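Hand-held gripper, post-fault inspection checklist
Unit: Ciltico, station Holport 2
Inspector: Yetunde Aliyu
Task set: garment handling, bedroom
Fault under review: finger jammed half open at cycle 2,432, fabric pinched at the left fingertip

1. Pivot pins, both fingers
Pass. Pins seated, no side play by hand. Left outer pin retorqued before restart.

2. Fingertip edges
Pass with comment. Small burr on the left tip, filed down. Check again at 2,000 cycles.

3. Clearance to nearby fabric
Comment. Printed cloth with a checked lower part stands close to the left finger on approach. Keep the fingers closed until past the fold.

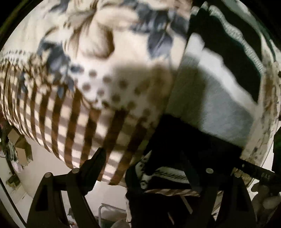 4. Cables and floor
Fail. Thin cables on the floor at the right of the bed, plus an orange plastic bag and a pair of slippers at the front. Clear the operator's standing area before the next run.

5. Garment laid out before grasp
Pass. Sleeves extended, hem short of the mattress edge. The pinch occurred on a sleeve seam — use the hem for the first grasp until item 2 is closed.
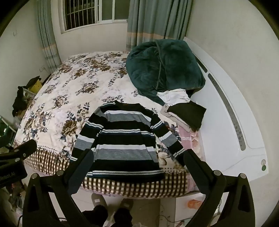
Item 5: striped sweater flat on the bed, one finger to either side.

6. Fault log
Open. Entry 568 shows a position error with no current limit trip. Matei to confirm the threshold with Dindivora within 72 hours.

Status: restricted use, items 4 and 6 outstanding.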